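Ticket 326: Tekirmont belt drive skips when anyone walks past, plus low hum on both channels
Status: Solved
Category: Turntables / Setup and placement
Opened: 1 Jun 2022

Original report

Hi all! First ticket here, and I should say up front that I love this turntable. I bought it used from a shop in Beltville and it has been spinning pretty much every evening. It sounds fantastic when it behaves.

Two problems.

1. The needle jumps when somebody walks through the room. Not every step, and not every record. Louder cuts near the outer edge are the worst. Once it skipped clean back to the start of the side.

2. There is a low hum in both speakers when the input is set to phono. It gets louder with the volume knob. It goes away completely on the other inputs.

Setup: Tekirmont belt drive with the stock arm and cartridge, Chan phono stage, Purnberg integrated amp, two bookshelf speakers. Everything lives on one media cabinet, speakers included (I can already hear the groans). Upstairs room, wood-grain floor at one end and carpet at the other, cabinet on the hard floor side.

Tried so far: new belt, cleaned the stylus, cleaned the records, swapped the left and right cables. The belt was a nice upgrade for the speed, by the way. Pitch on piano records is rock steady now. No change to the skipping or the hum.

Reply from support

Welcome, and great choice of table! Thanks for such a full report. We'll treat these as two separate faults so we don't fool ourselves.

For the skipping, please do these in order and write down what you get after each one:

a) Level the platter with a small bubble level, front to back and then side to side. Do it with the mat off.
b) Float the arm, zero the dial, then set tracking force to the figure printed in your cartridge sheet. If you have a digital stylus gauge, check against that. The dial on older arms can drift.
c) Set anti-skate to match.
d) Take the speakers off the cabinet. Anywhere else will do for a test, even chairs.

For the hum, check that the thin ground wire runs from the turntable to the ground post on the phono stage, and that the little spade at the end is clean and tight.

Update 1

Did the whole list tonight and had a great time doing it. I had never floated an arm before! It is such a satisfying thing to watch it hang there.

Level: the platter was low at the back left. Fixed with the feet.

Tracking force: the gauge read well under what the sheet asks for, even though the dial looked right. Reset it using the gauge.

Anti-skate: matched.

Speakers: on chairs for now. The bass cleaned up right away, which I did not expect. Bass guitar has a front edge to it now instead of a kind of cloud.

Skipping is a lot better. Slow steps are fine. Fast steps or a kid coming down the hall will still bump it.

Hum: ground wire was connected. I took it off and put it back. Same hum.

Reply from support

Huge progress! Low tracking force is the single most common thing we see on used tables, so that was well caught.

What's left sounds like footfall. The floor flexes, the cabinet rocks with it, and the arm feels it. Could you find out where the floor moves the most? Have somebody walk slowly while you feel for it with your hands, near the cabinet and then out toward the carpet. Also check that all the cabinet feet touch the floor. A folded piece of paper should not slide under any of them.

On the hum: move the phono stage as far from the amp as the cables allow, then turn it a quarter turn at a time with the volume up a little. If the hum changes, it's pickup from the amp's transformer.

Update 2

Got down on the floor and went over it. Next to the cabinet it feels solid. The spot with the most give is over by the strip where the hard floor changes to carpet, and that happens to be exactly where everyone steps on the way to the closet.

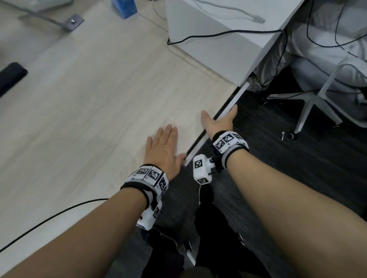
Feeling for movement along the white edge strip, wood-grain floor one side and dark gray carpet the other

One of the rear cabinet feet failed the paper test, too. The paper went straight under it. I shimmed it with a bit of cork and the whole cabinet feels different when you push on it. Much calmer!

Now the hum. You were right, it changes when I turn the phono stage. It had been sitting right on top of the amp. With it on the shelf below and off to the side, the hum drops so far that I have to put my ear to the speaker to find it. I can't believe how much music was hiding under that. There is a record I've owned since college and I heard the room it was recorded in for the first time.

Still getting a jump if someone really stomps.

Reply from support

Love it. Cork is a fine shim, leave it in.

For the last bit you have two good paths. A wall shelf screwed into studs takes the floor out of the picture completely, and it's what we'd pick for any upstairs room. If you rent or can't drill, a heavy slab under the turntable with soft feet below it will help quite a lot. Try the slab on loan first if you can. A thick butcher block from the kitchen makes a very good test piece.

Please also keep the speakers off the cabinet for good. Proper stands are nicer to look at than chairs.

Update 3

Wall shelf is up! Found the studs, used the long screws, checked the level before and after loading it. Turntable on the shelf, phono stage on the cabinet well away from the amp, speakers on stands.

Test run: 10 sides in a row with people walking normally, then a round of jumping jacks in the middle of the floor. No skips. We did the jumping jacks twice, mostly for fun.

I also went back and rechecked tracking force after the move, then leveled the platter again. It had shifted a hair.

One small follow-up: is it normal to hear a faint tick once per turn on one record only?

Reply from support

Yes, a tick on one record only is the record. Look for a scratch or a bit of grit at that spot, clean it, and play on. If you ever hear it on all of them, check the belt for a crease and open a new ticket. Ticket 208 covers belt creases in detail and has the steps for wiping down the pulley.

Closing summary for anyone searching

Skipping: tracking force too light, platter not level, one cabinet foot off the floor, speakers on the same cabinet as the turntable, floor flexing underneath. Fixed with gauge, feet, shim, stands and wall shelf.

Hum: phono stage stacked on the amp. Fixed by moving it to the side.

Last note from the customer

It was grit! Tick is gone. Thank you so much, I'm 100 percent hooked on this now. A friend is bringing over a Tekirmont in July that has been in a garage for years and we're going to run through this same list from the top. Please keep the ticket visible so I can find it.

Ticket closed. Left public at customer's request.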